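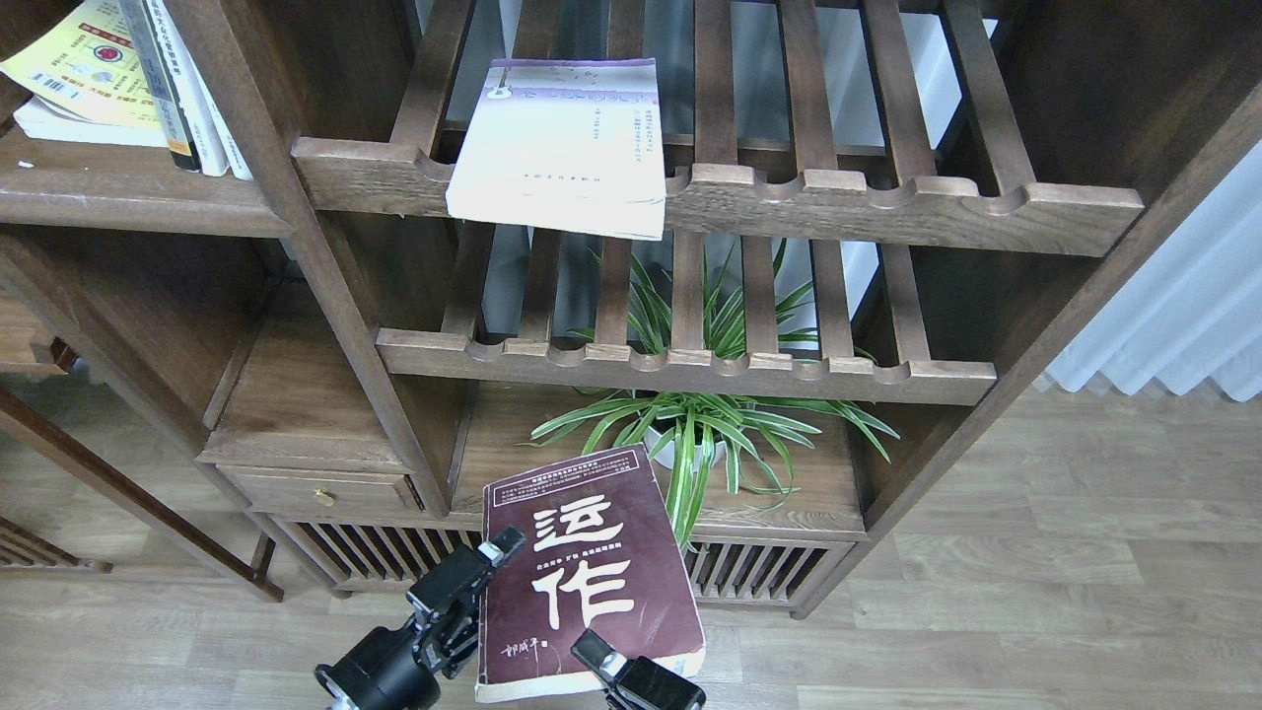

Dark wooden shelving with slatted shelves, a spider plant and a few books.

How to clean and tidy a slatted wooden bookshelf

Slatted shelves look lighter than solid ones and let air move around whatever stands on them. They also collect dust along every edge, and small or floppy books do not sit on them as steadily as they do on a flat board. This page covers clearing, cleaning and refilling a unit of this kind, with a plant kept in it. Allow an afternoon for the full job. Dusting alone takes far less.

What you need

A soft paintbrush, 3 cm wide or near it
Two cotton cloths, one for damp work and one for drying
A bowl of lukewarm water with a drop of washing-up liquid
An old toothbrush
Furniture wax, clear or dark to match the wood
A saucer or cork mat for the plant pot
A towel or blanket to stack books on

We used Vekon dark wax on our own shelves. A clear wax is safer if you are not sure of the finish. Try it on the back of a side post first and leave it overnight.

1. Empty the shelves from the top

Take the books off the top shelf first and work down. Lay them on the towel in the order they came off if you want to keep the arrangement. Paperbacks can be stacked flat. Large hardbacks should go at the bottom of a pile, and piles should be kept low enough not to lean.

Move the plant before you start brushing. A spider plant has long leaves that work their way up between the slats, so ease them back down one at a time and then slide the pot forward. If you lift the pot straight up the leaves will crease or snap.

2. Brush out the slats

Hold the brush at an angle and draw it along each slat from back to front. Start at the wall end. The dust falls to the shelf below, so there is no point in wiping anything until all the shelves have been brushed.

A scalloped front rail needs more attention. Dust packs into the rounded notches and goes hard if the room is ever damp. Use the toothbrush dry, turning it in each notch. If that does not shift it, dip the toothbrush in the soapy water and shake it well before trying again.

3. Wipe and dry

Wring the cloth until it no longer drips. Wipe the top of each slat, then fold the cloth over your finger and run it down the gaps. Dry straight away with the second cloth. Water left standing in the joints will lift the finish and can leave a pale mark on dark wood.

Brass knobs only need the damp cloth. If you want to polish them, unscrew them and do it away from the unit. Metal polish stains bare wood and is hard to get out of the grain.

4. Wax

Put on a thin coat with a clean cloth, following the length of the slats. Leave it for the time given on the tin and buff. One coat a year is enough for shelves in ordinary use. We do ours in May, when the windows can be left open. Keep the books off until the surface no longer feels tacky.

5. Put the books back

Use the solid compartments for upright rows and heavy books. The slatted shelves are better for one or two books at a time, either flat or propped with the cover facing out. 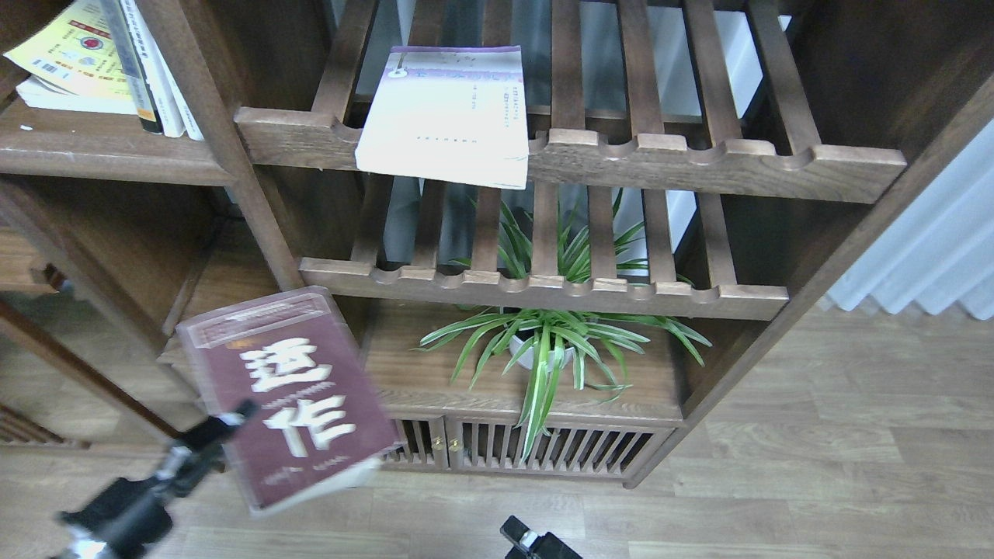
Will slats leave marks on a paperback?
They can if a heavy book is left lying on top of it for months, so keep paperbacks singly on slatted shelves or put a piece of card underneath.

Upright rows should be snug enough to stand without help but loose enough to pull one out by the sides of the spine. If a row is too short, lay two or three books flat at the end of it to act as a stop. Old labels can stay on. Peeling them usually takes some of the cover away.

6. Return the plant

Put the saucer or mat down first, then the pot. Turn it so that the fuller side faces the room. Cut off brown leaf tips with scissors, following the pointed shape of the leaf. Let the longer leaves hang over the front and guide the rest away from the books.

Water the plant at the sink and let it drain fully before it goes back. If this is awkward, stand the pot inside a slightly larger one with no holes. The Erosham planters from Aerts are a reasonable size for small shelves.

Keeping it clean

Run the dry brush over the slats every week or two. Check under the pot for damp whenever you water, and move it to another spot if the wood feels cool or looks darker there.

Last updated 25 Feb 2019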